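Dye bench, August, cont. from the madder pages

Second cochineal bath today. First one came out too blue, more plum than red, and Haruna thinks it's the water. She's probably right, we swapped back to tap after the rain barrel ran low and the tap here is hard. Should have tested it first. Didn't.

Wool is the Pearce two-ply, 277 g for this lot, scoured last night with the neutral soap and left in the bucket. Still felt a bit greasy at the ends where the ties were. Retied looser, figure eights in cotton string. Write this on the wall: TIE LOOSER. The pale bands on the last skeins are all from tight ties and Tomomi's customers do notice.

Mordant: alum plus cream of tartar, same as the July batch. Up to a simmer slowly, held an hour, cooled in the pot with the lid on. Kaede wants to try the cold alum method, a week in the bucket, no heat. Fine by me in summer, the back room is unbearable with both burners going. Need a bucket with a lid that fits though.

Bugs ground in the old mortar, soaked overnight, boiled up and strained through cloth. Then again, and again. Third extraction still had plenty of color so don't throw it out, Ikeda-san! Keep for the pinks. Jars go on the lower shelf, label with extraction no. and the date, not just "red".

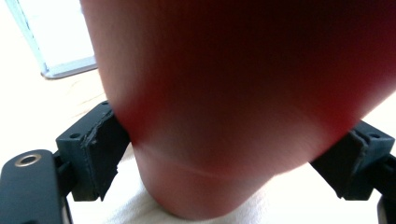 Kazue Kobori
Dye room lead, Gondivia Textile Workshop

Bath 2, with distilled this time. Pinch of cream of tartar in the pot to push it warmer. Wool in at lukewarm, brought up over the hour, no stirring except to lift and turn. Big differnce. Proper red, bit toward crimson. Left to cool in the bath till after lunch.

Rinse ran pink for ages, five changes before it cleared. Either too much dye in the pot or the mordant didn't take evenly. Will do a wash test on a short length before Tomomi gets any of it. Also a light test, strip of card in the south window, half covered with foil. Last year's madder strip is still up there by the way and has hardly moved.

Exhaust bath: put the 19 mini skeins in, straight after, nothing added. Came out a nice shell pink, warmer ones from the bottom of the pot. Good enough for the sampler packs. Not enough left in there for a third go, I poured it off.

Iron dip on one mini skein only. Went purple-gray in seconds. Haruna loves it, I'd call it dishwater. Keep the iron spoon AWAY from the red pots, it has its own hook now.

Stuff to sort:
- order alum, we're down to the bottom of the tub
- Clander quote for undyed yarn, 2,000 m minimum, ask if they'll split it
- new thermometer, the old one reads low
- Nernulard sock yarn, has nylon in it so swatch first, may take the color diffrently
- gloves, small ones too, Kaede is swimming in the large

Tomorrow weld, if the bundles from the garden are dry enough. Otherwise onion skins again.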